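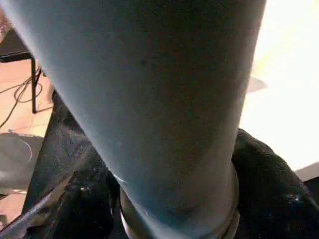
7. Cleaning the fabric-like sleeve

1. Go over the sleeve with a dry lint brush, top to bottom. The Bassi leaflet says one pass is enough. We doubt it — plan on 2.

2. Wipe any pale marks with a damp cloth. Don't scrub.

3. Let it air-dry for 17 hours before you put it away.

Caution: Keep it off fleece and plush while you work. Black fuzz sheds, whatever the label claims.

Note: Lirudent spray is sold as lint-proofing. Try it on a hidden spot first, and don't expect much.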